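One arm waits for the other: the software behind a two-handed kitchen robot

By the Prellton web team

The planning group at Soylu works on a narrow problem. A robot with two arms has to handle things in a kitchen without its arms getting in each other's way, and without anyone writing out the movements in advance. The software that does this is called Jaltis. We spoke to the lead developer, who asked to be quoted by role only, as did the two colleagues who joined the conversation later.

Jaltis began as a scheduler for single arms. The developer describes the early version as "a list of jobs and a timer", and says it was good enough as long as the robot used one hand at a time.

"With one arm you ask where the hand has to be, and you find a path to it," the developer said. "With two arms holding the same object, each hand has an opinion about where the object is. If those opinions differ by a few millimetres, the arms start pulling against each other. The motors will do it all day if you let them."

The present version treats an object held in both hands as a part of the robot. Once both grips are confirmed, the planner closes the loop from one shoulder, through the object, to the other, and only looks for movements that keep the loop intact. It cuts down the number of possible paths a great deal. It also means that many starting positions lead nowhere, and the planner has to find that out early. 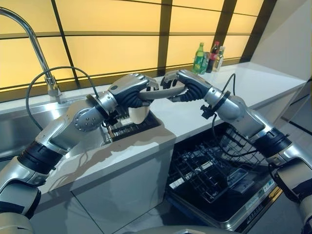 "Long, thin things are the hardest," the developer went on. "A box tells you quite a lot through the fingers. Something flat and narrow can turn in the grip and you get hardly any signal. So we ask the hands to disagree slightly on purpose. One is told to hold its position and the other is told to give way. We call them the leading hand and the following hand, and they can swap in the middle of a task."

The swap was the part that took longest. In the first release it could only happen when both arms were at rest, which made every task slow. Now it can be done while moving, provided the force at both wrists stays under a set limit for 3 control cycles in a row. If the limit is passed, the count starts again.

I asked whether the limit was learned or chosen. "Chosen," the developer said. "We did try learning it. The learned value was fine until somebody changed the finger covers, and then we couldn't say why it was wrong. A number in a settings file is easier to argue about."

Perception is handled by a separate module named Rukis, which is older than Jaltis and was written by a different team. It takes in the head camera and the wrist cameras and keeps one shared map of surfaces and objects. The engineer who looks after it was frank about its weak points.

"Kitchens are shiny," the engineer said. "White worktops, steel sinks, chrome taps. A depth estimate on a polished tap is mostly a guess. And the robot throws its own shadow on whatever it is about to pick up. For a while Rukis was reporting the shadow of the hand as the edge of an object, and the planner would very politely go around it."

The fix was to have the planner tell Rukis where the arms would be a short time ahead. Rukis works out where shadows are likely to fall and trusts those areas less. It doesn't throw the data away. Each patch of the map carries a confidence value, and the planner is free to move slowly through a doubtful patch or to ask for another look from a different camera.

The wrist view matters most in the last part of a reach, when the head camera often has its line of sight blocked by the robot's own forearm. The view from the wrist is close and crowded, with the fingers always in it. Rukis masks out the hand using the joint angles, and what remains is matched against the map.

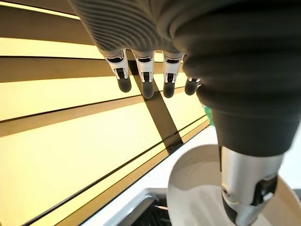 The hand above a white bowl, from the wrist camera. The slatted wall behind it is lit in yellow.

"The mask is never perfect," the engineer said. "Thumbs are bad. The thumb moves across everything, and if the joint reading lags a little, you get a strip of thumb that the software thinks is crockery."

The third person we spoke to writes the tools that the others use. This includes the replay viewer, which stores each run with the plan, the map and the joint readings on one timeline. The store keeps the last 1,000 runs and then deletes the oldest, unless a run has been tagged. There are 18 tags. The tool developer thinks 5 of them would do.

"People tag a run 'odd' and go home," the tool developer said. "Then in March I'm looking at something marked 'odd' and there's no note with it. I've made the note field compulsory now. Mostly they type a full stop."

Replay has changed how the group argues about faults. Before it, a dropped object was blamed on perception by the planning side and on planning by the perception side. Now the first question is which of the two had the older data at that moment. Quite often the cause is timing, with a map update arriving after the plan was already fixed. Jaltis can now reject its own plan if the map has changed too much under it, although the lead developer says this check is still too cautious and stops the arms more than it should.

Work on that check is what fills the group's days at present. After it comes a change to the way grips are confirmed, so that a hand can report being partly sure of its hold – at the moment the answer is only yes or no. Rukis will need a new message type for it, and the two teams have not yet agreed on what should go in the message.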